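Custeo cell, folding set, November

Start 8:40. Operator: Etornam Gyamfi, both leaders. Grisstead task sheet, short-sleeve only. Target for the set is 822 accepted episodes; 341 accepted at start of session.

Changed from last session: start pose for the shirt is no longer squared to the table. Policy trained on the squared starts went to the same two points regardless of where the fabric was. Operator now drops the shirt, flattens it by hand once, and leaves whatever wrinkles remain. Neckline may face left or right. Log which.

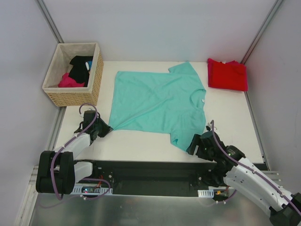

Teal shirt, neckline right. Left gripper on hem corner, right gripper at tip of near sleeve.

Left grasp pulls a long diagonal crease toward the middle of the shirt. Hollis wants these episodes rejected. I would keep them as long as the fold completes and tag them "crease", then let Furwood filter at training time. Unresolved.

Session result: 67 accepted, 8 rejected. Reject causes: sleeve slipped from right gripper on lift (5), operator reset mid-episode (2), dropped frames on left wrist stream (1). Running total 408.

Sleeve slips all came from grasps within a finger width of the cuff edge. Asked Etornam to take more fabric on that side. No slips after that, but too few episodes to call it.

Stack position: keep finished items in the far right corner, basket far left. Do not swap until the set is complete. The swapped layout gets its own set number.

To do: re-zero right gripper before next session, check timestamps on the left wrist stream, get an answer on the crease tag.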